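Print this page | E-mail to a friend
Shares 54 | Comments 3

Kondimia Bench Practice Binder for Hand-Held Gripper Work

If you have ever taken over a bench from somebody else on a Monday and spent the morning trying to work out where they kept the tray, which way the markers were supposed to face and what on earth "run 2, the good one" meant, then you already know why we put this binder together. It started as a few sheets taped to a cupboard door at Zistden, and people kept asking to borrow them (and not always bringing them back!), so in March we sat down and did it properly.

The binder is 143 pages, ring bound, with wipe-clean covers that stand up to kitchen tasks. It is written for small teams who record everyday jobs with hand-held grippers and want everybody on the team to do it the same way. You don't need an engineering background to follow it, and we have tried hard to keep the language plain.

What's in it

There are 5 tabbed sections. The first covers laying out the table: how much room to leave in front of the main object, where cords may run, and what to do with things that belong to the room and have no part in the task. The second is all about the tool itself, with a start-of-day check for loose screws, worn fingertip pads and scratched or lifting markers. Edvin Solberg wrote most of that one, and his rule about never touching up a marker with a pen is printed in bold at his own request.

Section three is on hot plates, glass and food. Our house rule is that a cooktop counts as hot until the person at the bench has checked it, whatever the task sheet says, and that dry goods used for practice are labeled and never go back to the pantry. Section four deals with naming and notes, and section five is a set of blank sheets you are welcome to copy for your own team as often as you like.

Folks do ask whether this replaces a formal risk assessment, and no, it doesn't. Your own site rules come first, and so does whatever the maker of your gripper tells you. Think of the binder as the everyday layer that sits on top of those, the sort of thing a kind colleague would tell you on your first day if they had the time.

Tabletop cooking tasks get the longest chapter by far, partly because we do so many of them and partly because beans go everywhere. The layout sheet asks you to note the position of the pan handle before each run, and to keep both finger markers clean and facing the camera.
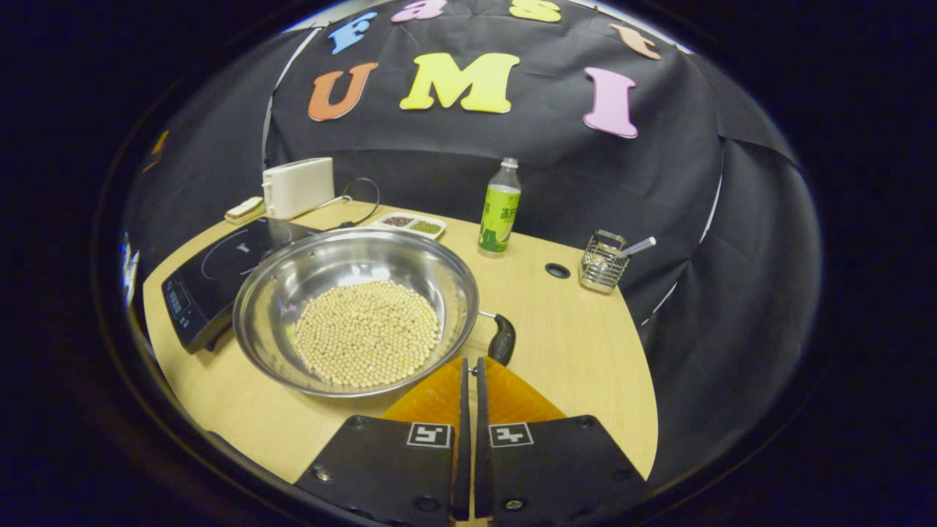
Soybeans in the steel pan, with the divided bean tray toward the back of the table.

Ordering

The binder comes on its own or with the Flarnerier card set, a stack of laminated bench cards that hang from a hook and carry the same checks in short form. Baxter, our spring reprint, has larger type on the check sheets and a pocket inside the back cover. Owners of the earlier printing can order the new sheets separately and slip them straight in, as the holes line up.

Please tell us which gripper you use when you order, so we can put the right tool sheet in section two.

Print this page | E-mail to a friend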